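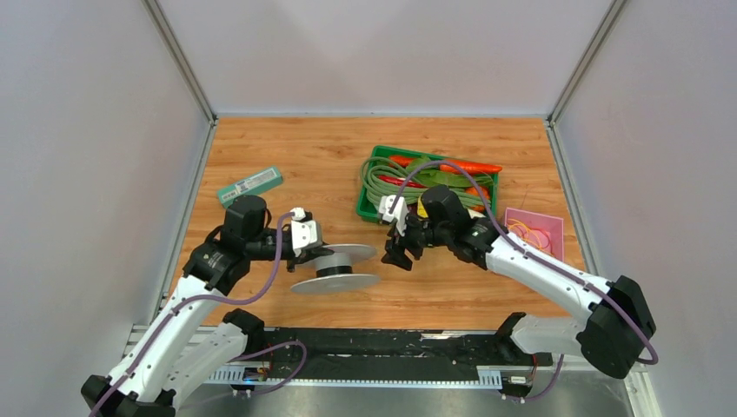 A reader from Tierney wrote to say that the quote for the arms was the only honest page in the whole folder, and that everything she ended up paying for came after it. She had budgeted for two arms and a bench. She then bought a rail, a base plate to bolt the rail to, panels to go around the bench, a second set of fingers, more cable clips than she thought a shop could hold, and a long afternoon of an electrician's time. Her advice was to take the sales figure, put it in a drawer, and start again from the floor up.

I think she's right, and I'd go further. Most small shops that ask me about a pair of benchtop arms don't need a pair of benchtop arms. Some do. The tips below are for sorting out which you are before you sign anything.

Write down the job before you look at a price

Take a sheet of paper and write the job as one sentence with a verb in it. "Pick up a spool and put it on a peg." "Sort short lengths of rope into trays." If your sentence has "and so on" in it, stop there. A salesman can sell you anything on "and so on."

Then time yourself doing the job by hand, properly, for a full hour. Count the pieces at the end. Bring that number to every demo and don't let it be swapped for "up to" anything.

Soft things cost more than hard things

A spool has a rim, a middle and a fixed size. Fingers can close on it and you can plan around that. Rope, rubber bands, leafy vegetables and thin wire are another matter. They change shape every time they're put down. If your job has any of these in it, ask to see yours handled, out of your own box, in the tangle they normally come in. Bomero's sales people told me over the phone that their arm "handles flexible goods." When I asked which ones, I got a brochure about cardboard.

Do you need two arms?

The second arm is where budgets go wrong. People assume two arms do twice the work. On a small table they spend a good deal of time staying out of each other's way, and somebody has to set that up. A second arm earns its keep when one has to hold a thing while the other works on it. If the first arm could set the part in a vise or a simple wooden cradle, price the cradle first. I made mine from scrap and it has outlasted two sets of gripper fingers.

If you're unsure, buy a rail long enough for two and mount one. You can add the other later. Sellers don't love this suggestion.

Measure the bench, then measure it again with things on it

Put tape on the table where the arm bases would go. Now lay out your trays, your boxes, your mats, whatever the work really uses. Reach across with your own elbow bent and see what you knock over. An arm has an elbow too, and it swings through space you had planned on using for something else. The catalog tells you how far the hand can reach. It's less forthcoming about where the rest goes while it's getting there.

Leave open table in front. You'll want it for loading, and you'll want it more when something has been dropped.

Panels aren't a luxury

Plain panels around the back and sides of a bench keep small parts from ending up behind the radiator, and if your setup uses a camera, they give it a dull background to look past. Pale and matte is what I'd pick. You can get these made locally for far less than the arm maker's "enclosure kit." They don't replace a proper safety check, though. Get that done by someone who isn't selling you the machine, and budget for it as its own line.

Cables

Everyone forgets cables. A cable that runs along a moving arm gets bent at the same spots all day long. It needs clips at sensible distances and enough slack at the joints to move without snagging on your work. Ask three things: is the cable a standard part, can I change it myself, and how long is the wait? Skekico wanted me to send the whole arm back for a cable. That was the end of my interest in Skekico.

Keep small boards and connectors off the part of the bench where you work, or put a cover over them. Swarf and a bare connector are a poor match.

What my sheet looked like

I keep a line on every budget called "after." On mine, the extras came to $1660 before the thing had done a useful job. That was mounting, panels, spare fingers, wiring and a power strip that didn't trip. It doesn't include my own time, which I stopped writing down at 16 hours.

Ask for these prices in writing before you order:

A full set of spare fingers
One cable, each length used
The mounting rail and plate
Shipping both ways for a repair
Software after the first year

If any of the 5 comes back as "it depends," put in your own worst guess and carry on. Travavach sent me all of them the same day, and their prices weren't the lowest. I still put them at the top of the pile.

Rent first if you can

A month's rental looks like money thrown away until you compare it with a machine under a dust sheet. Run your real job on it. Keep a notebook beside the bench and write down every time you had to step in, even for a nudge. At the end of the month, divide the pieces it finished by the hours you stood there. If the answer is close to your hand count, send it back and buy a better stool.

Be careful with demo videos. Ask how many tries were made and whether the speed was changed. Some sellers will tell you quite cheerfully.

When to wait

If your job changes every few weeks, wait. If the part isn't settled yet, wait. If the main reason is that the shop across the road has one, go across the road and ask how often it's switched on.

Prices last checked May 2022. I'll look at the used market next, mainly at worn joints and what a seller ought to let you try before you pay.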